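Skemeren Robotics Club: pre-session safety checklist, gripper bench
Checked by Naledi Cele, 23/08/2020. Room 47.

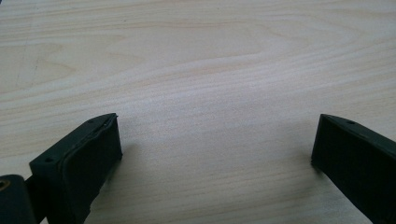 Really pleased with how the team has looked after the kit this term, so most of this is good news!

1. Bench clear of loose tools and parts: OK
Lovely start. Please keep drinks on the window sill as well.

2. Finger pads fixed firmly, no peeling: OK
Press along each pad with your thumb before you sign. Thabiso's spare pads are in drawer 7.

3. Finger screws tight: OK, after a quarter turn on one
Hand tight with the short key, please. The long one makes it far too easy to strip a thread.

4. Cables clear of moving parts: NEEDS WORK
Two ties missing near the base. Fit new ones before the Sibiya Cup practice run.

5. Open and close by hand, full travel: OK
Beautifully smooth, much better than in January!

6. Stop button tested: OK
Tested twice, once by each driver.

7. Hair tied back, sleeves rolled, goggles on: OK

Kit tag 1402. Item 4 to be rechecked by Thabiso Mofokeng, who should initial next to it. Then go and have a great session.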